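Chapter 2. What a Demonstration Teaches

Student projects that "learn by watching" tend to promise a lot. The Pudari project at Mutcombe began with a modest task: move small round magnets, using a pair of hand-held grippers, and turn the recordings into something a robot arm could copy. The first plan called for 400 demonstrations.

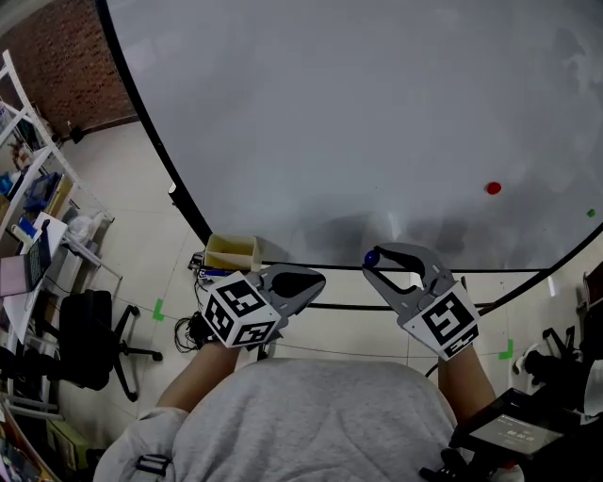 Figure 2.1 A student with a gripper in each hand; the right one has a small dark blue ball at its jaw.

Be suspicious of that number. If one student makes every recording at one table, the robot may learn that student's habits and little else.
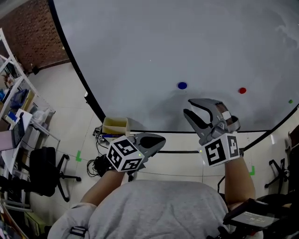

Libor Tichý, who taught the class, asked for 200 recordings by new hands before he would look at any results. The team grumbled. They had a success rate they liked and saw no reason to risk it. 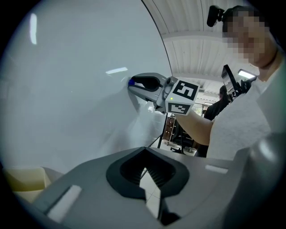 A success rate says little until you know what counted as a success. Was a dropped magnet thrown out of the count? Who decided? 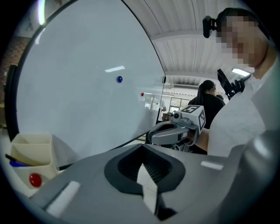 By April the set had grown to 460, and the team's claims had grown faster. We will read their report with a pencil in hand, starting with its first table.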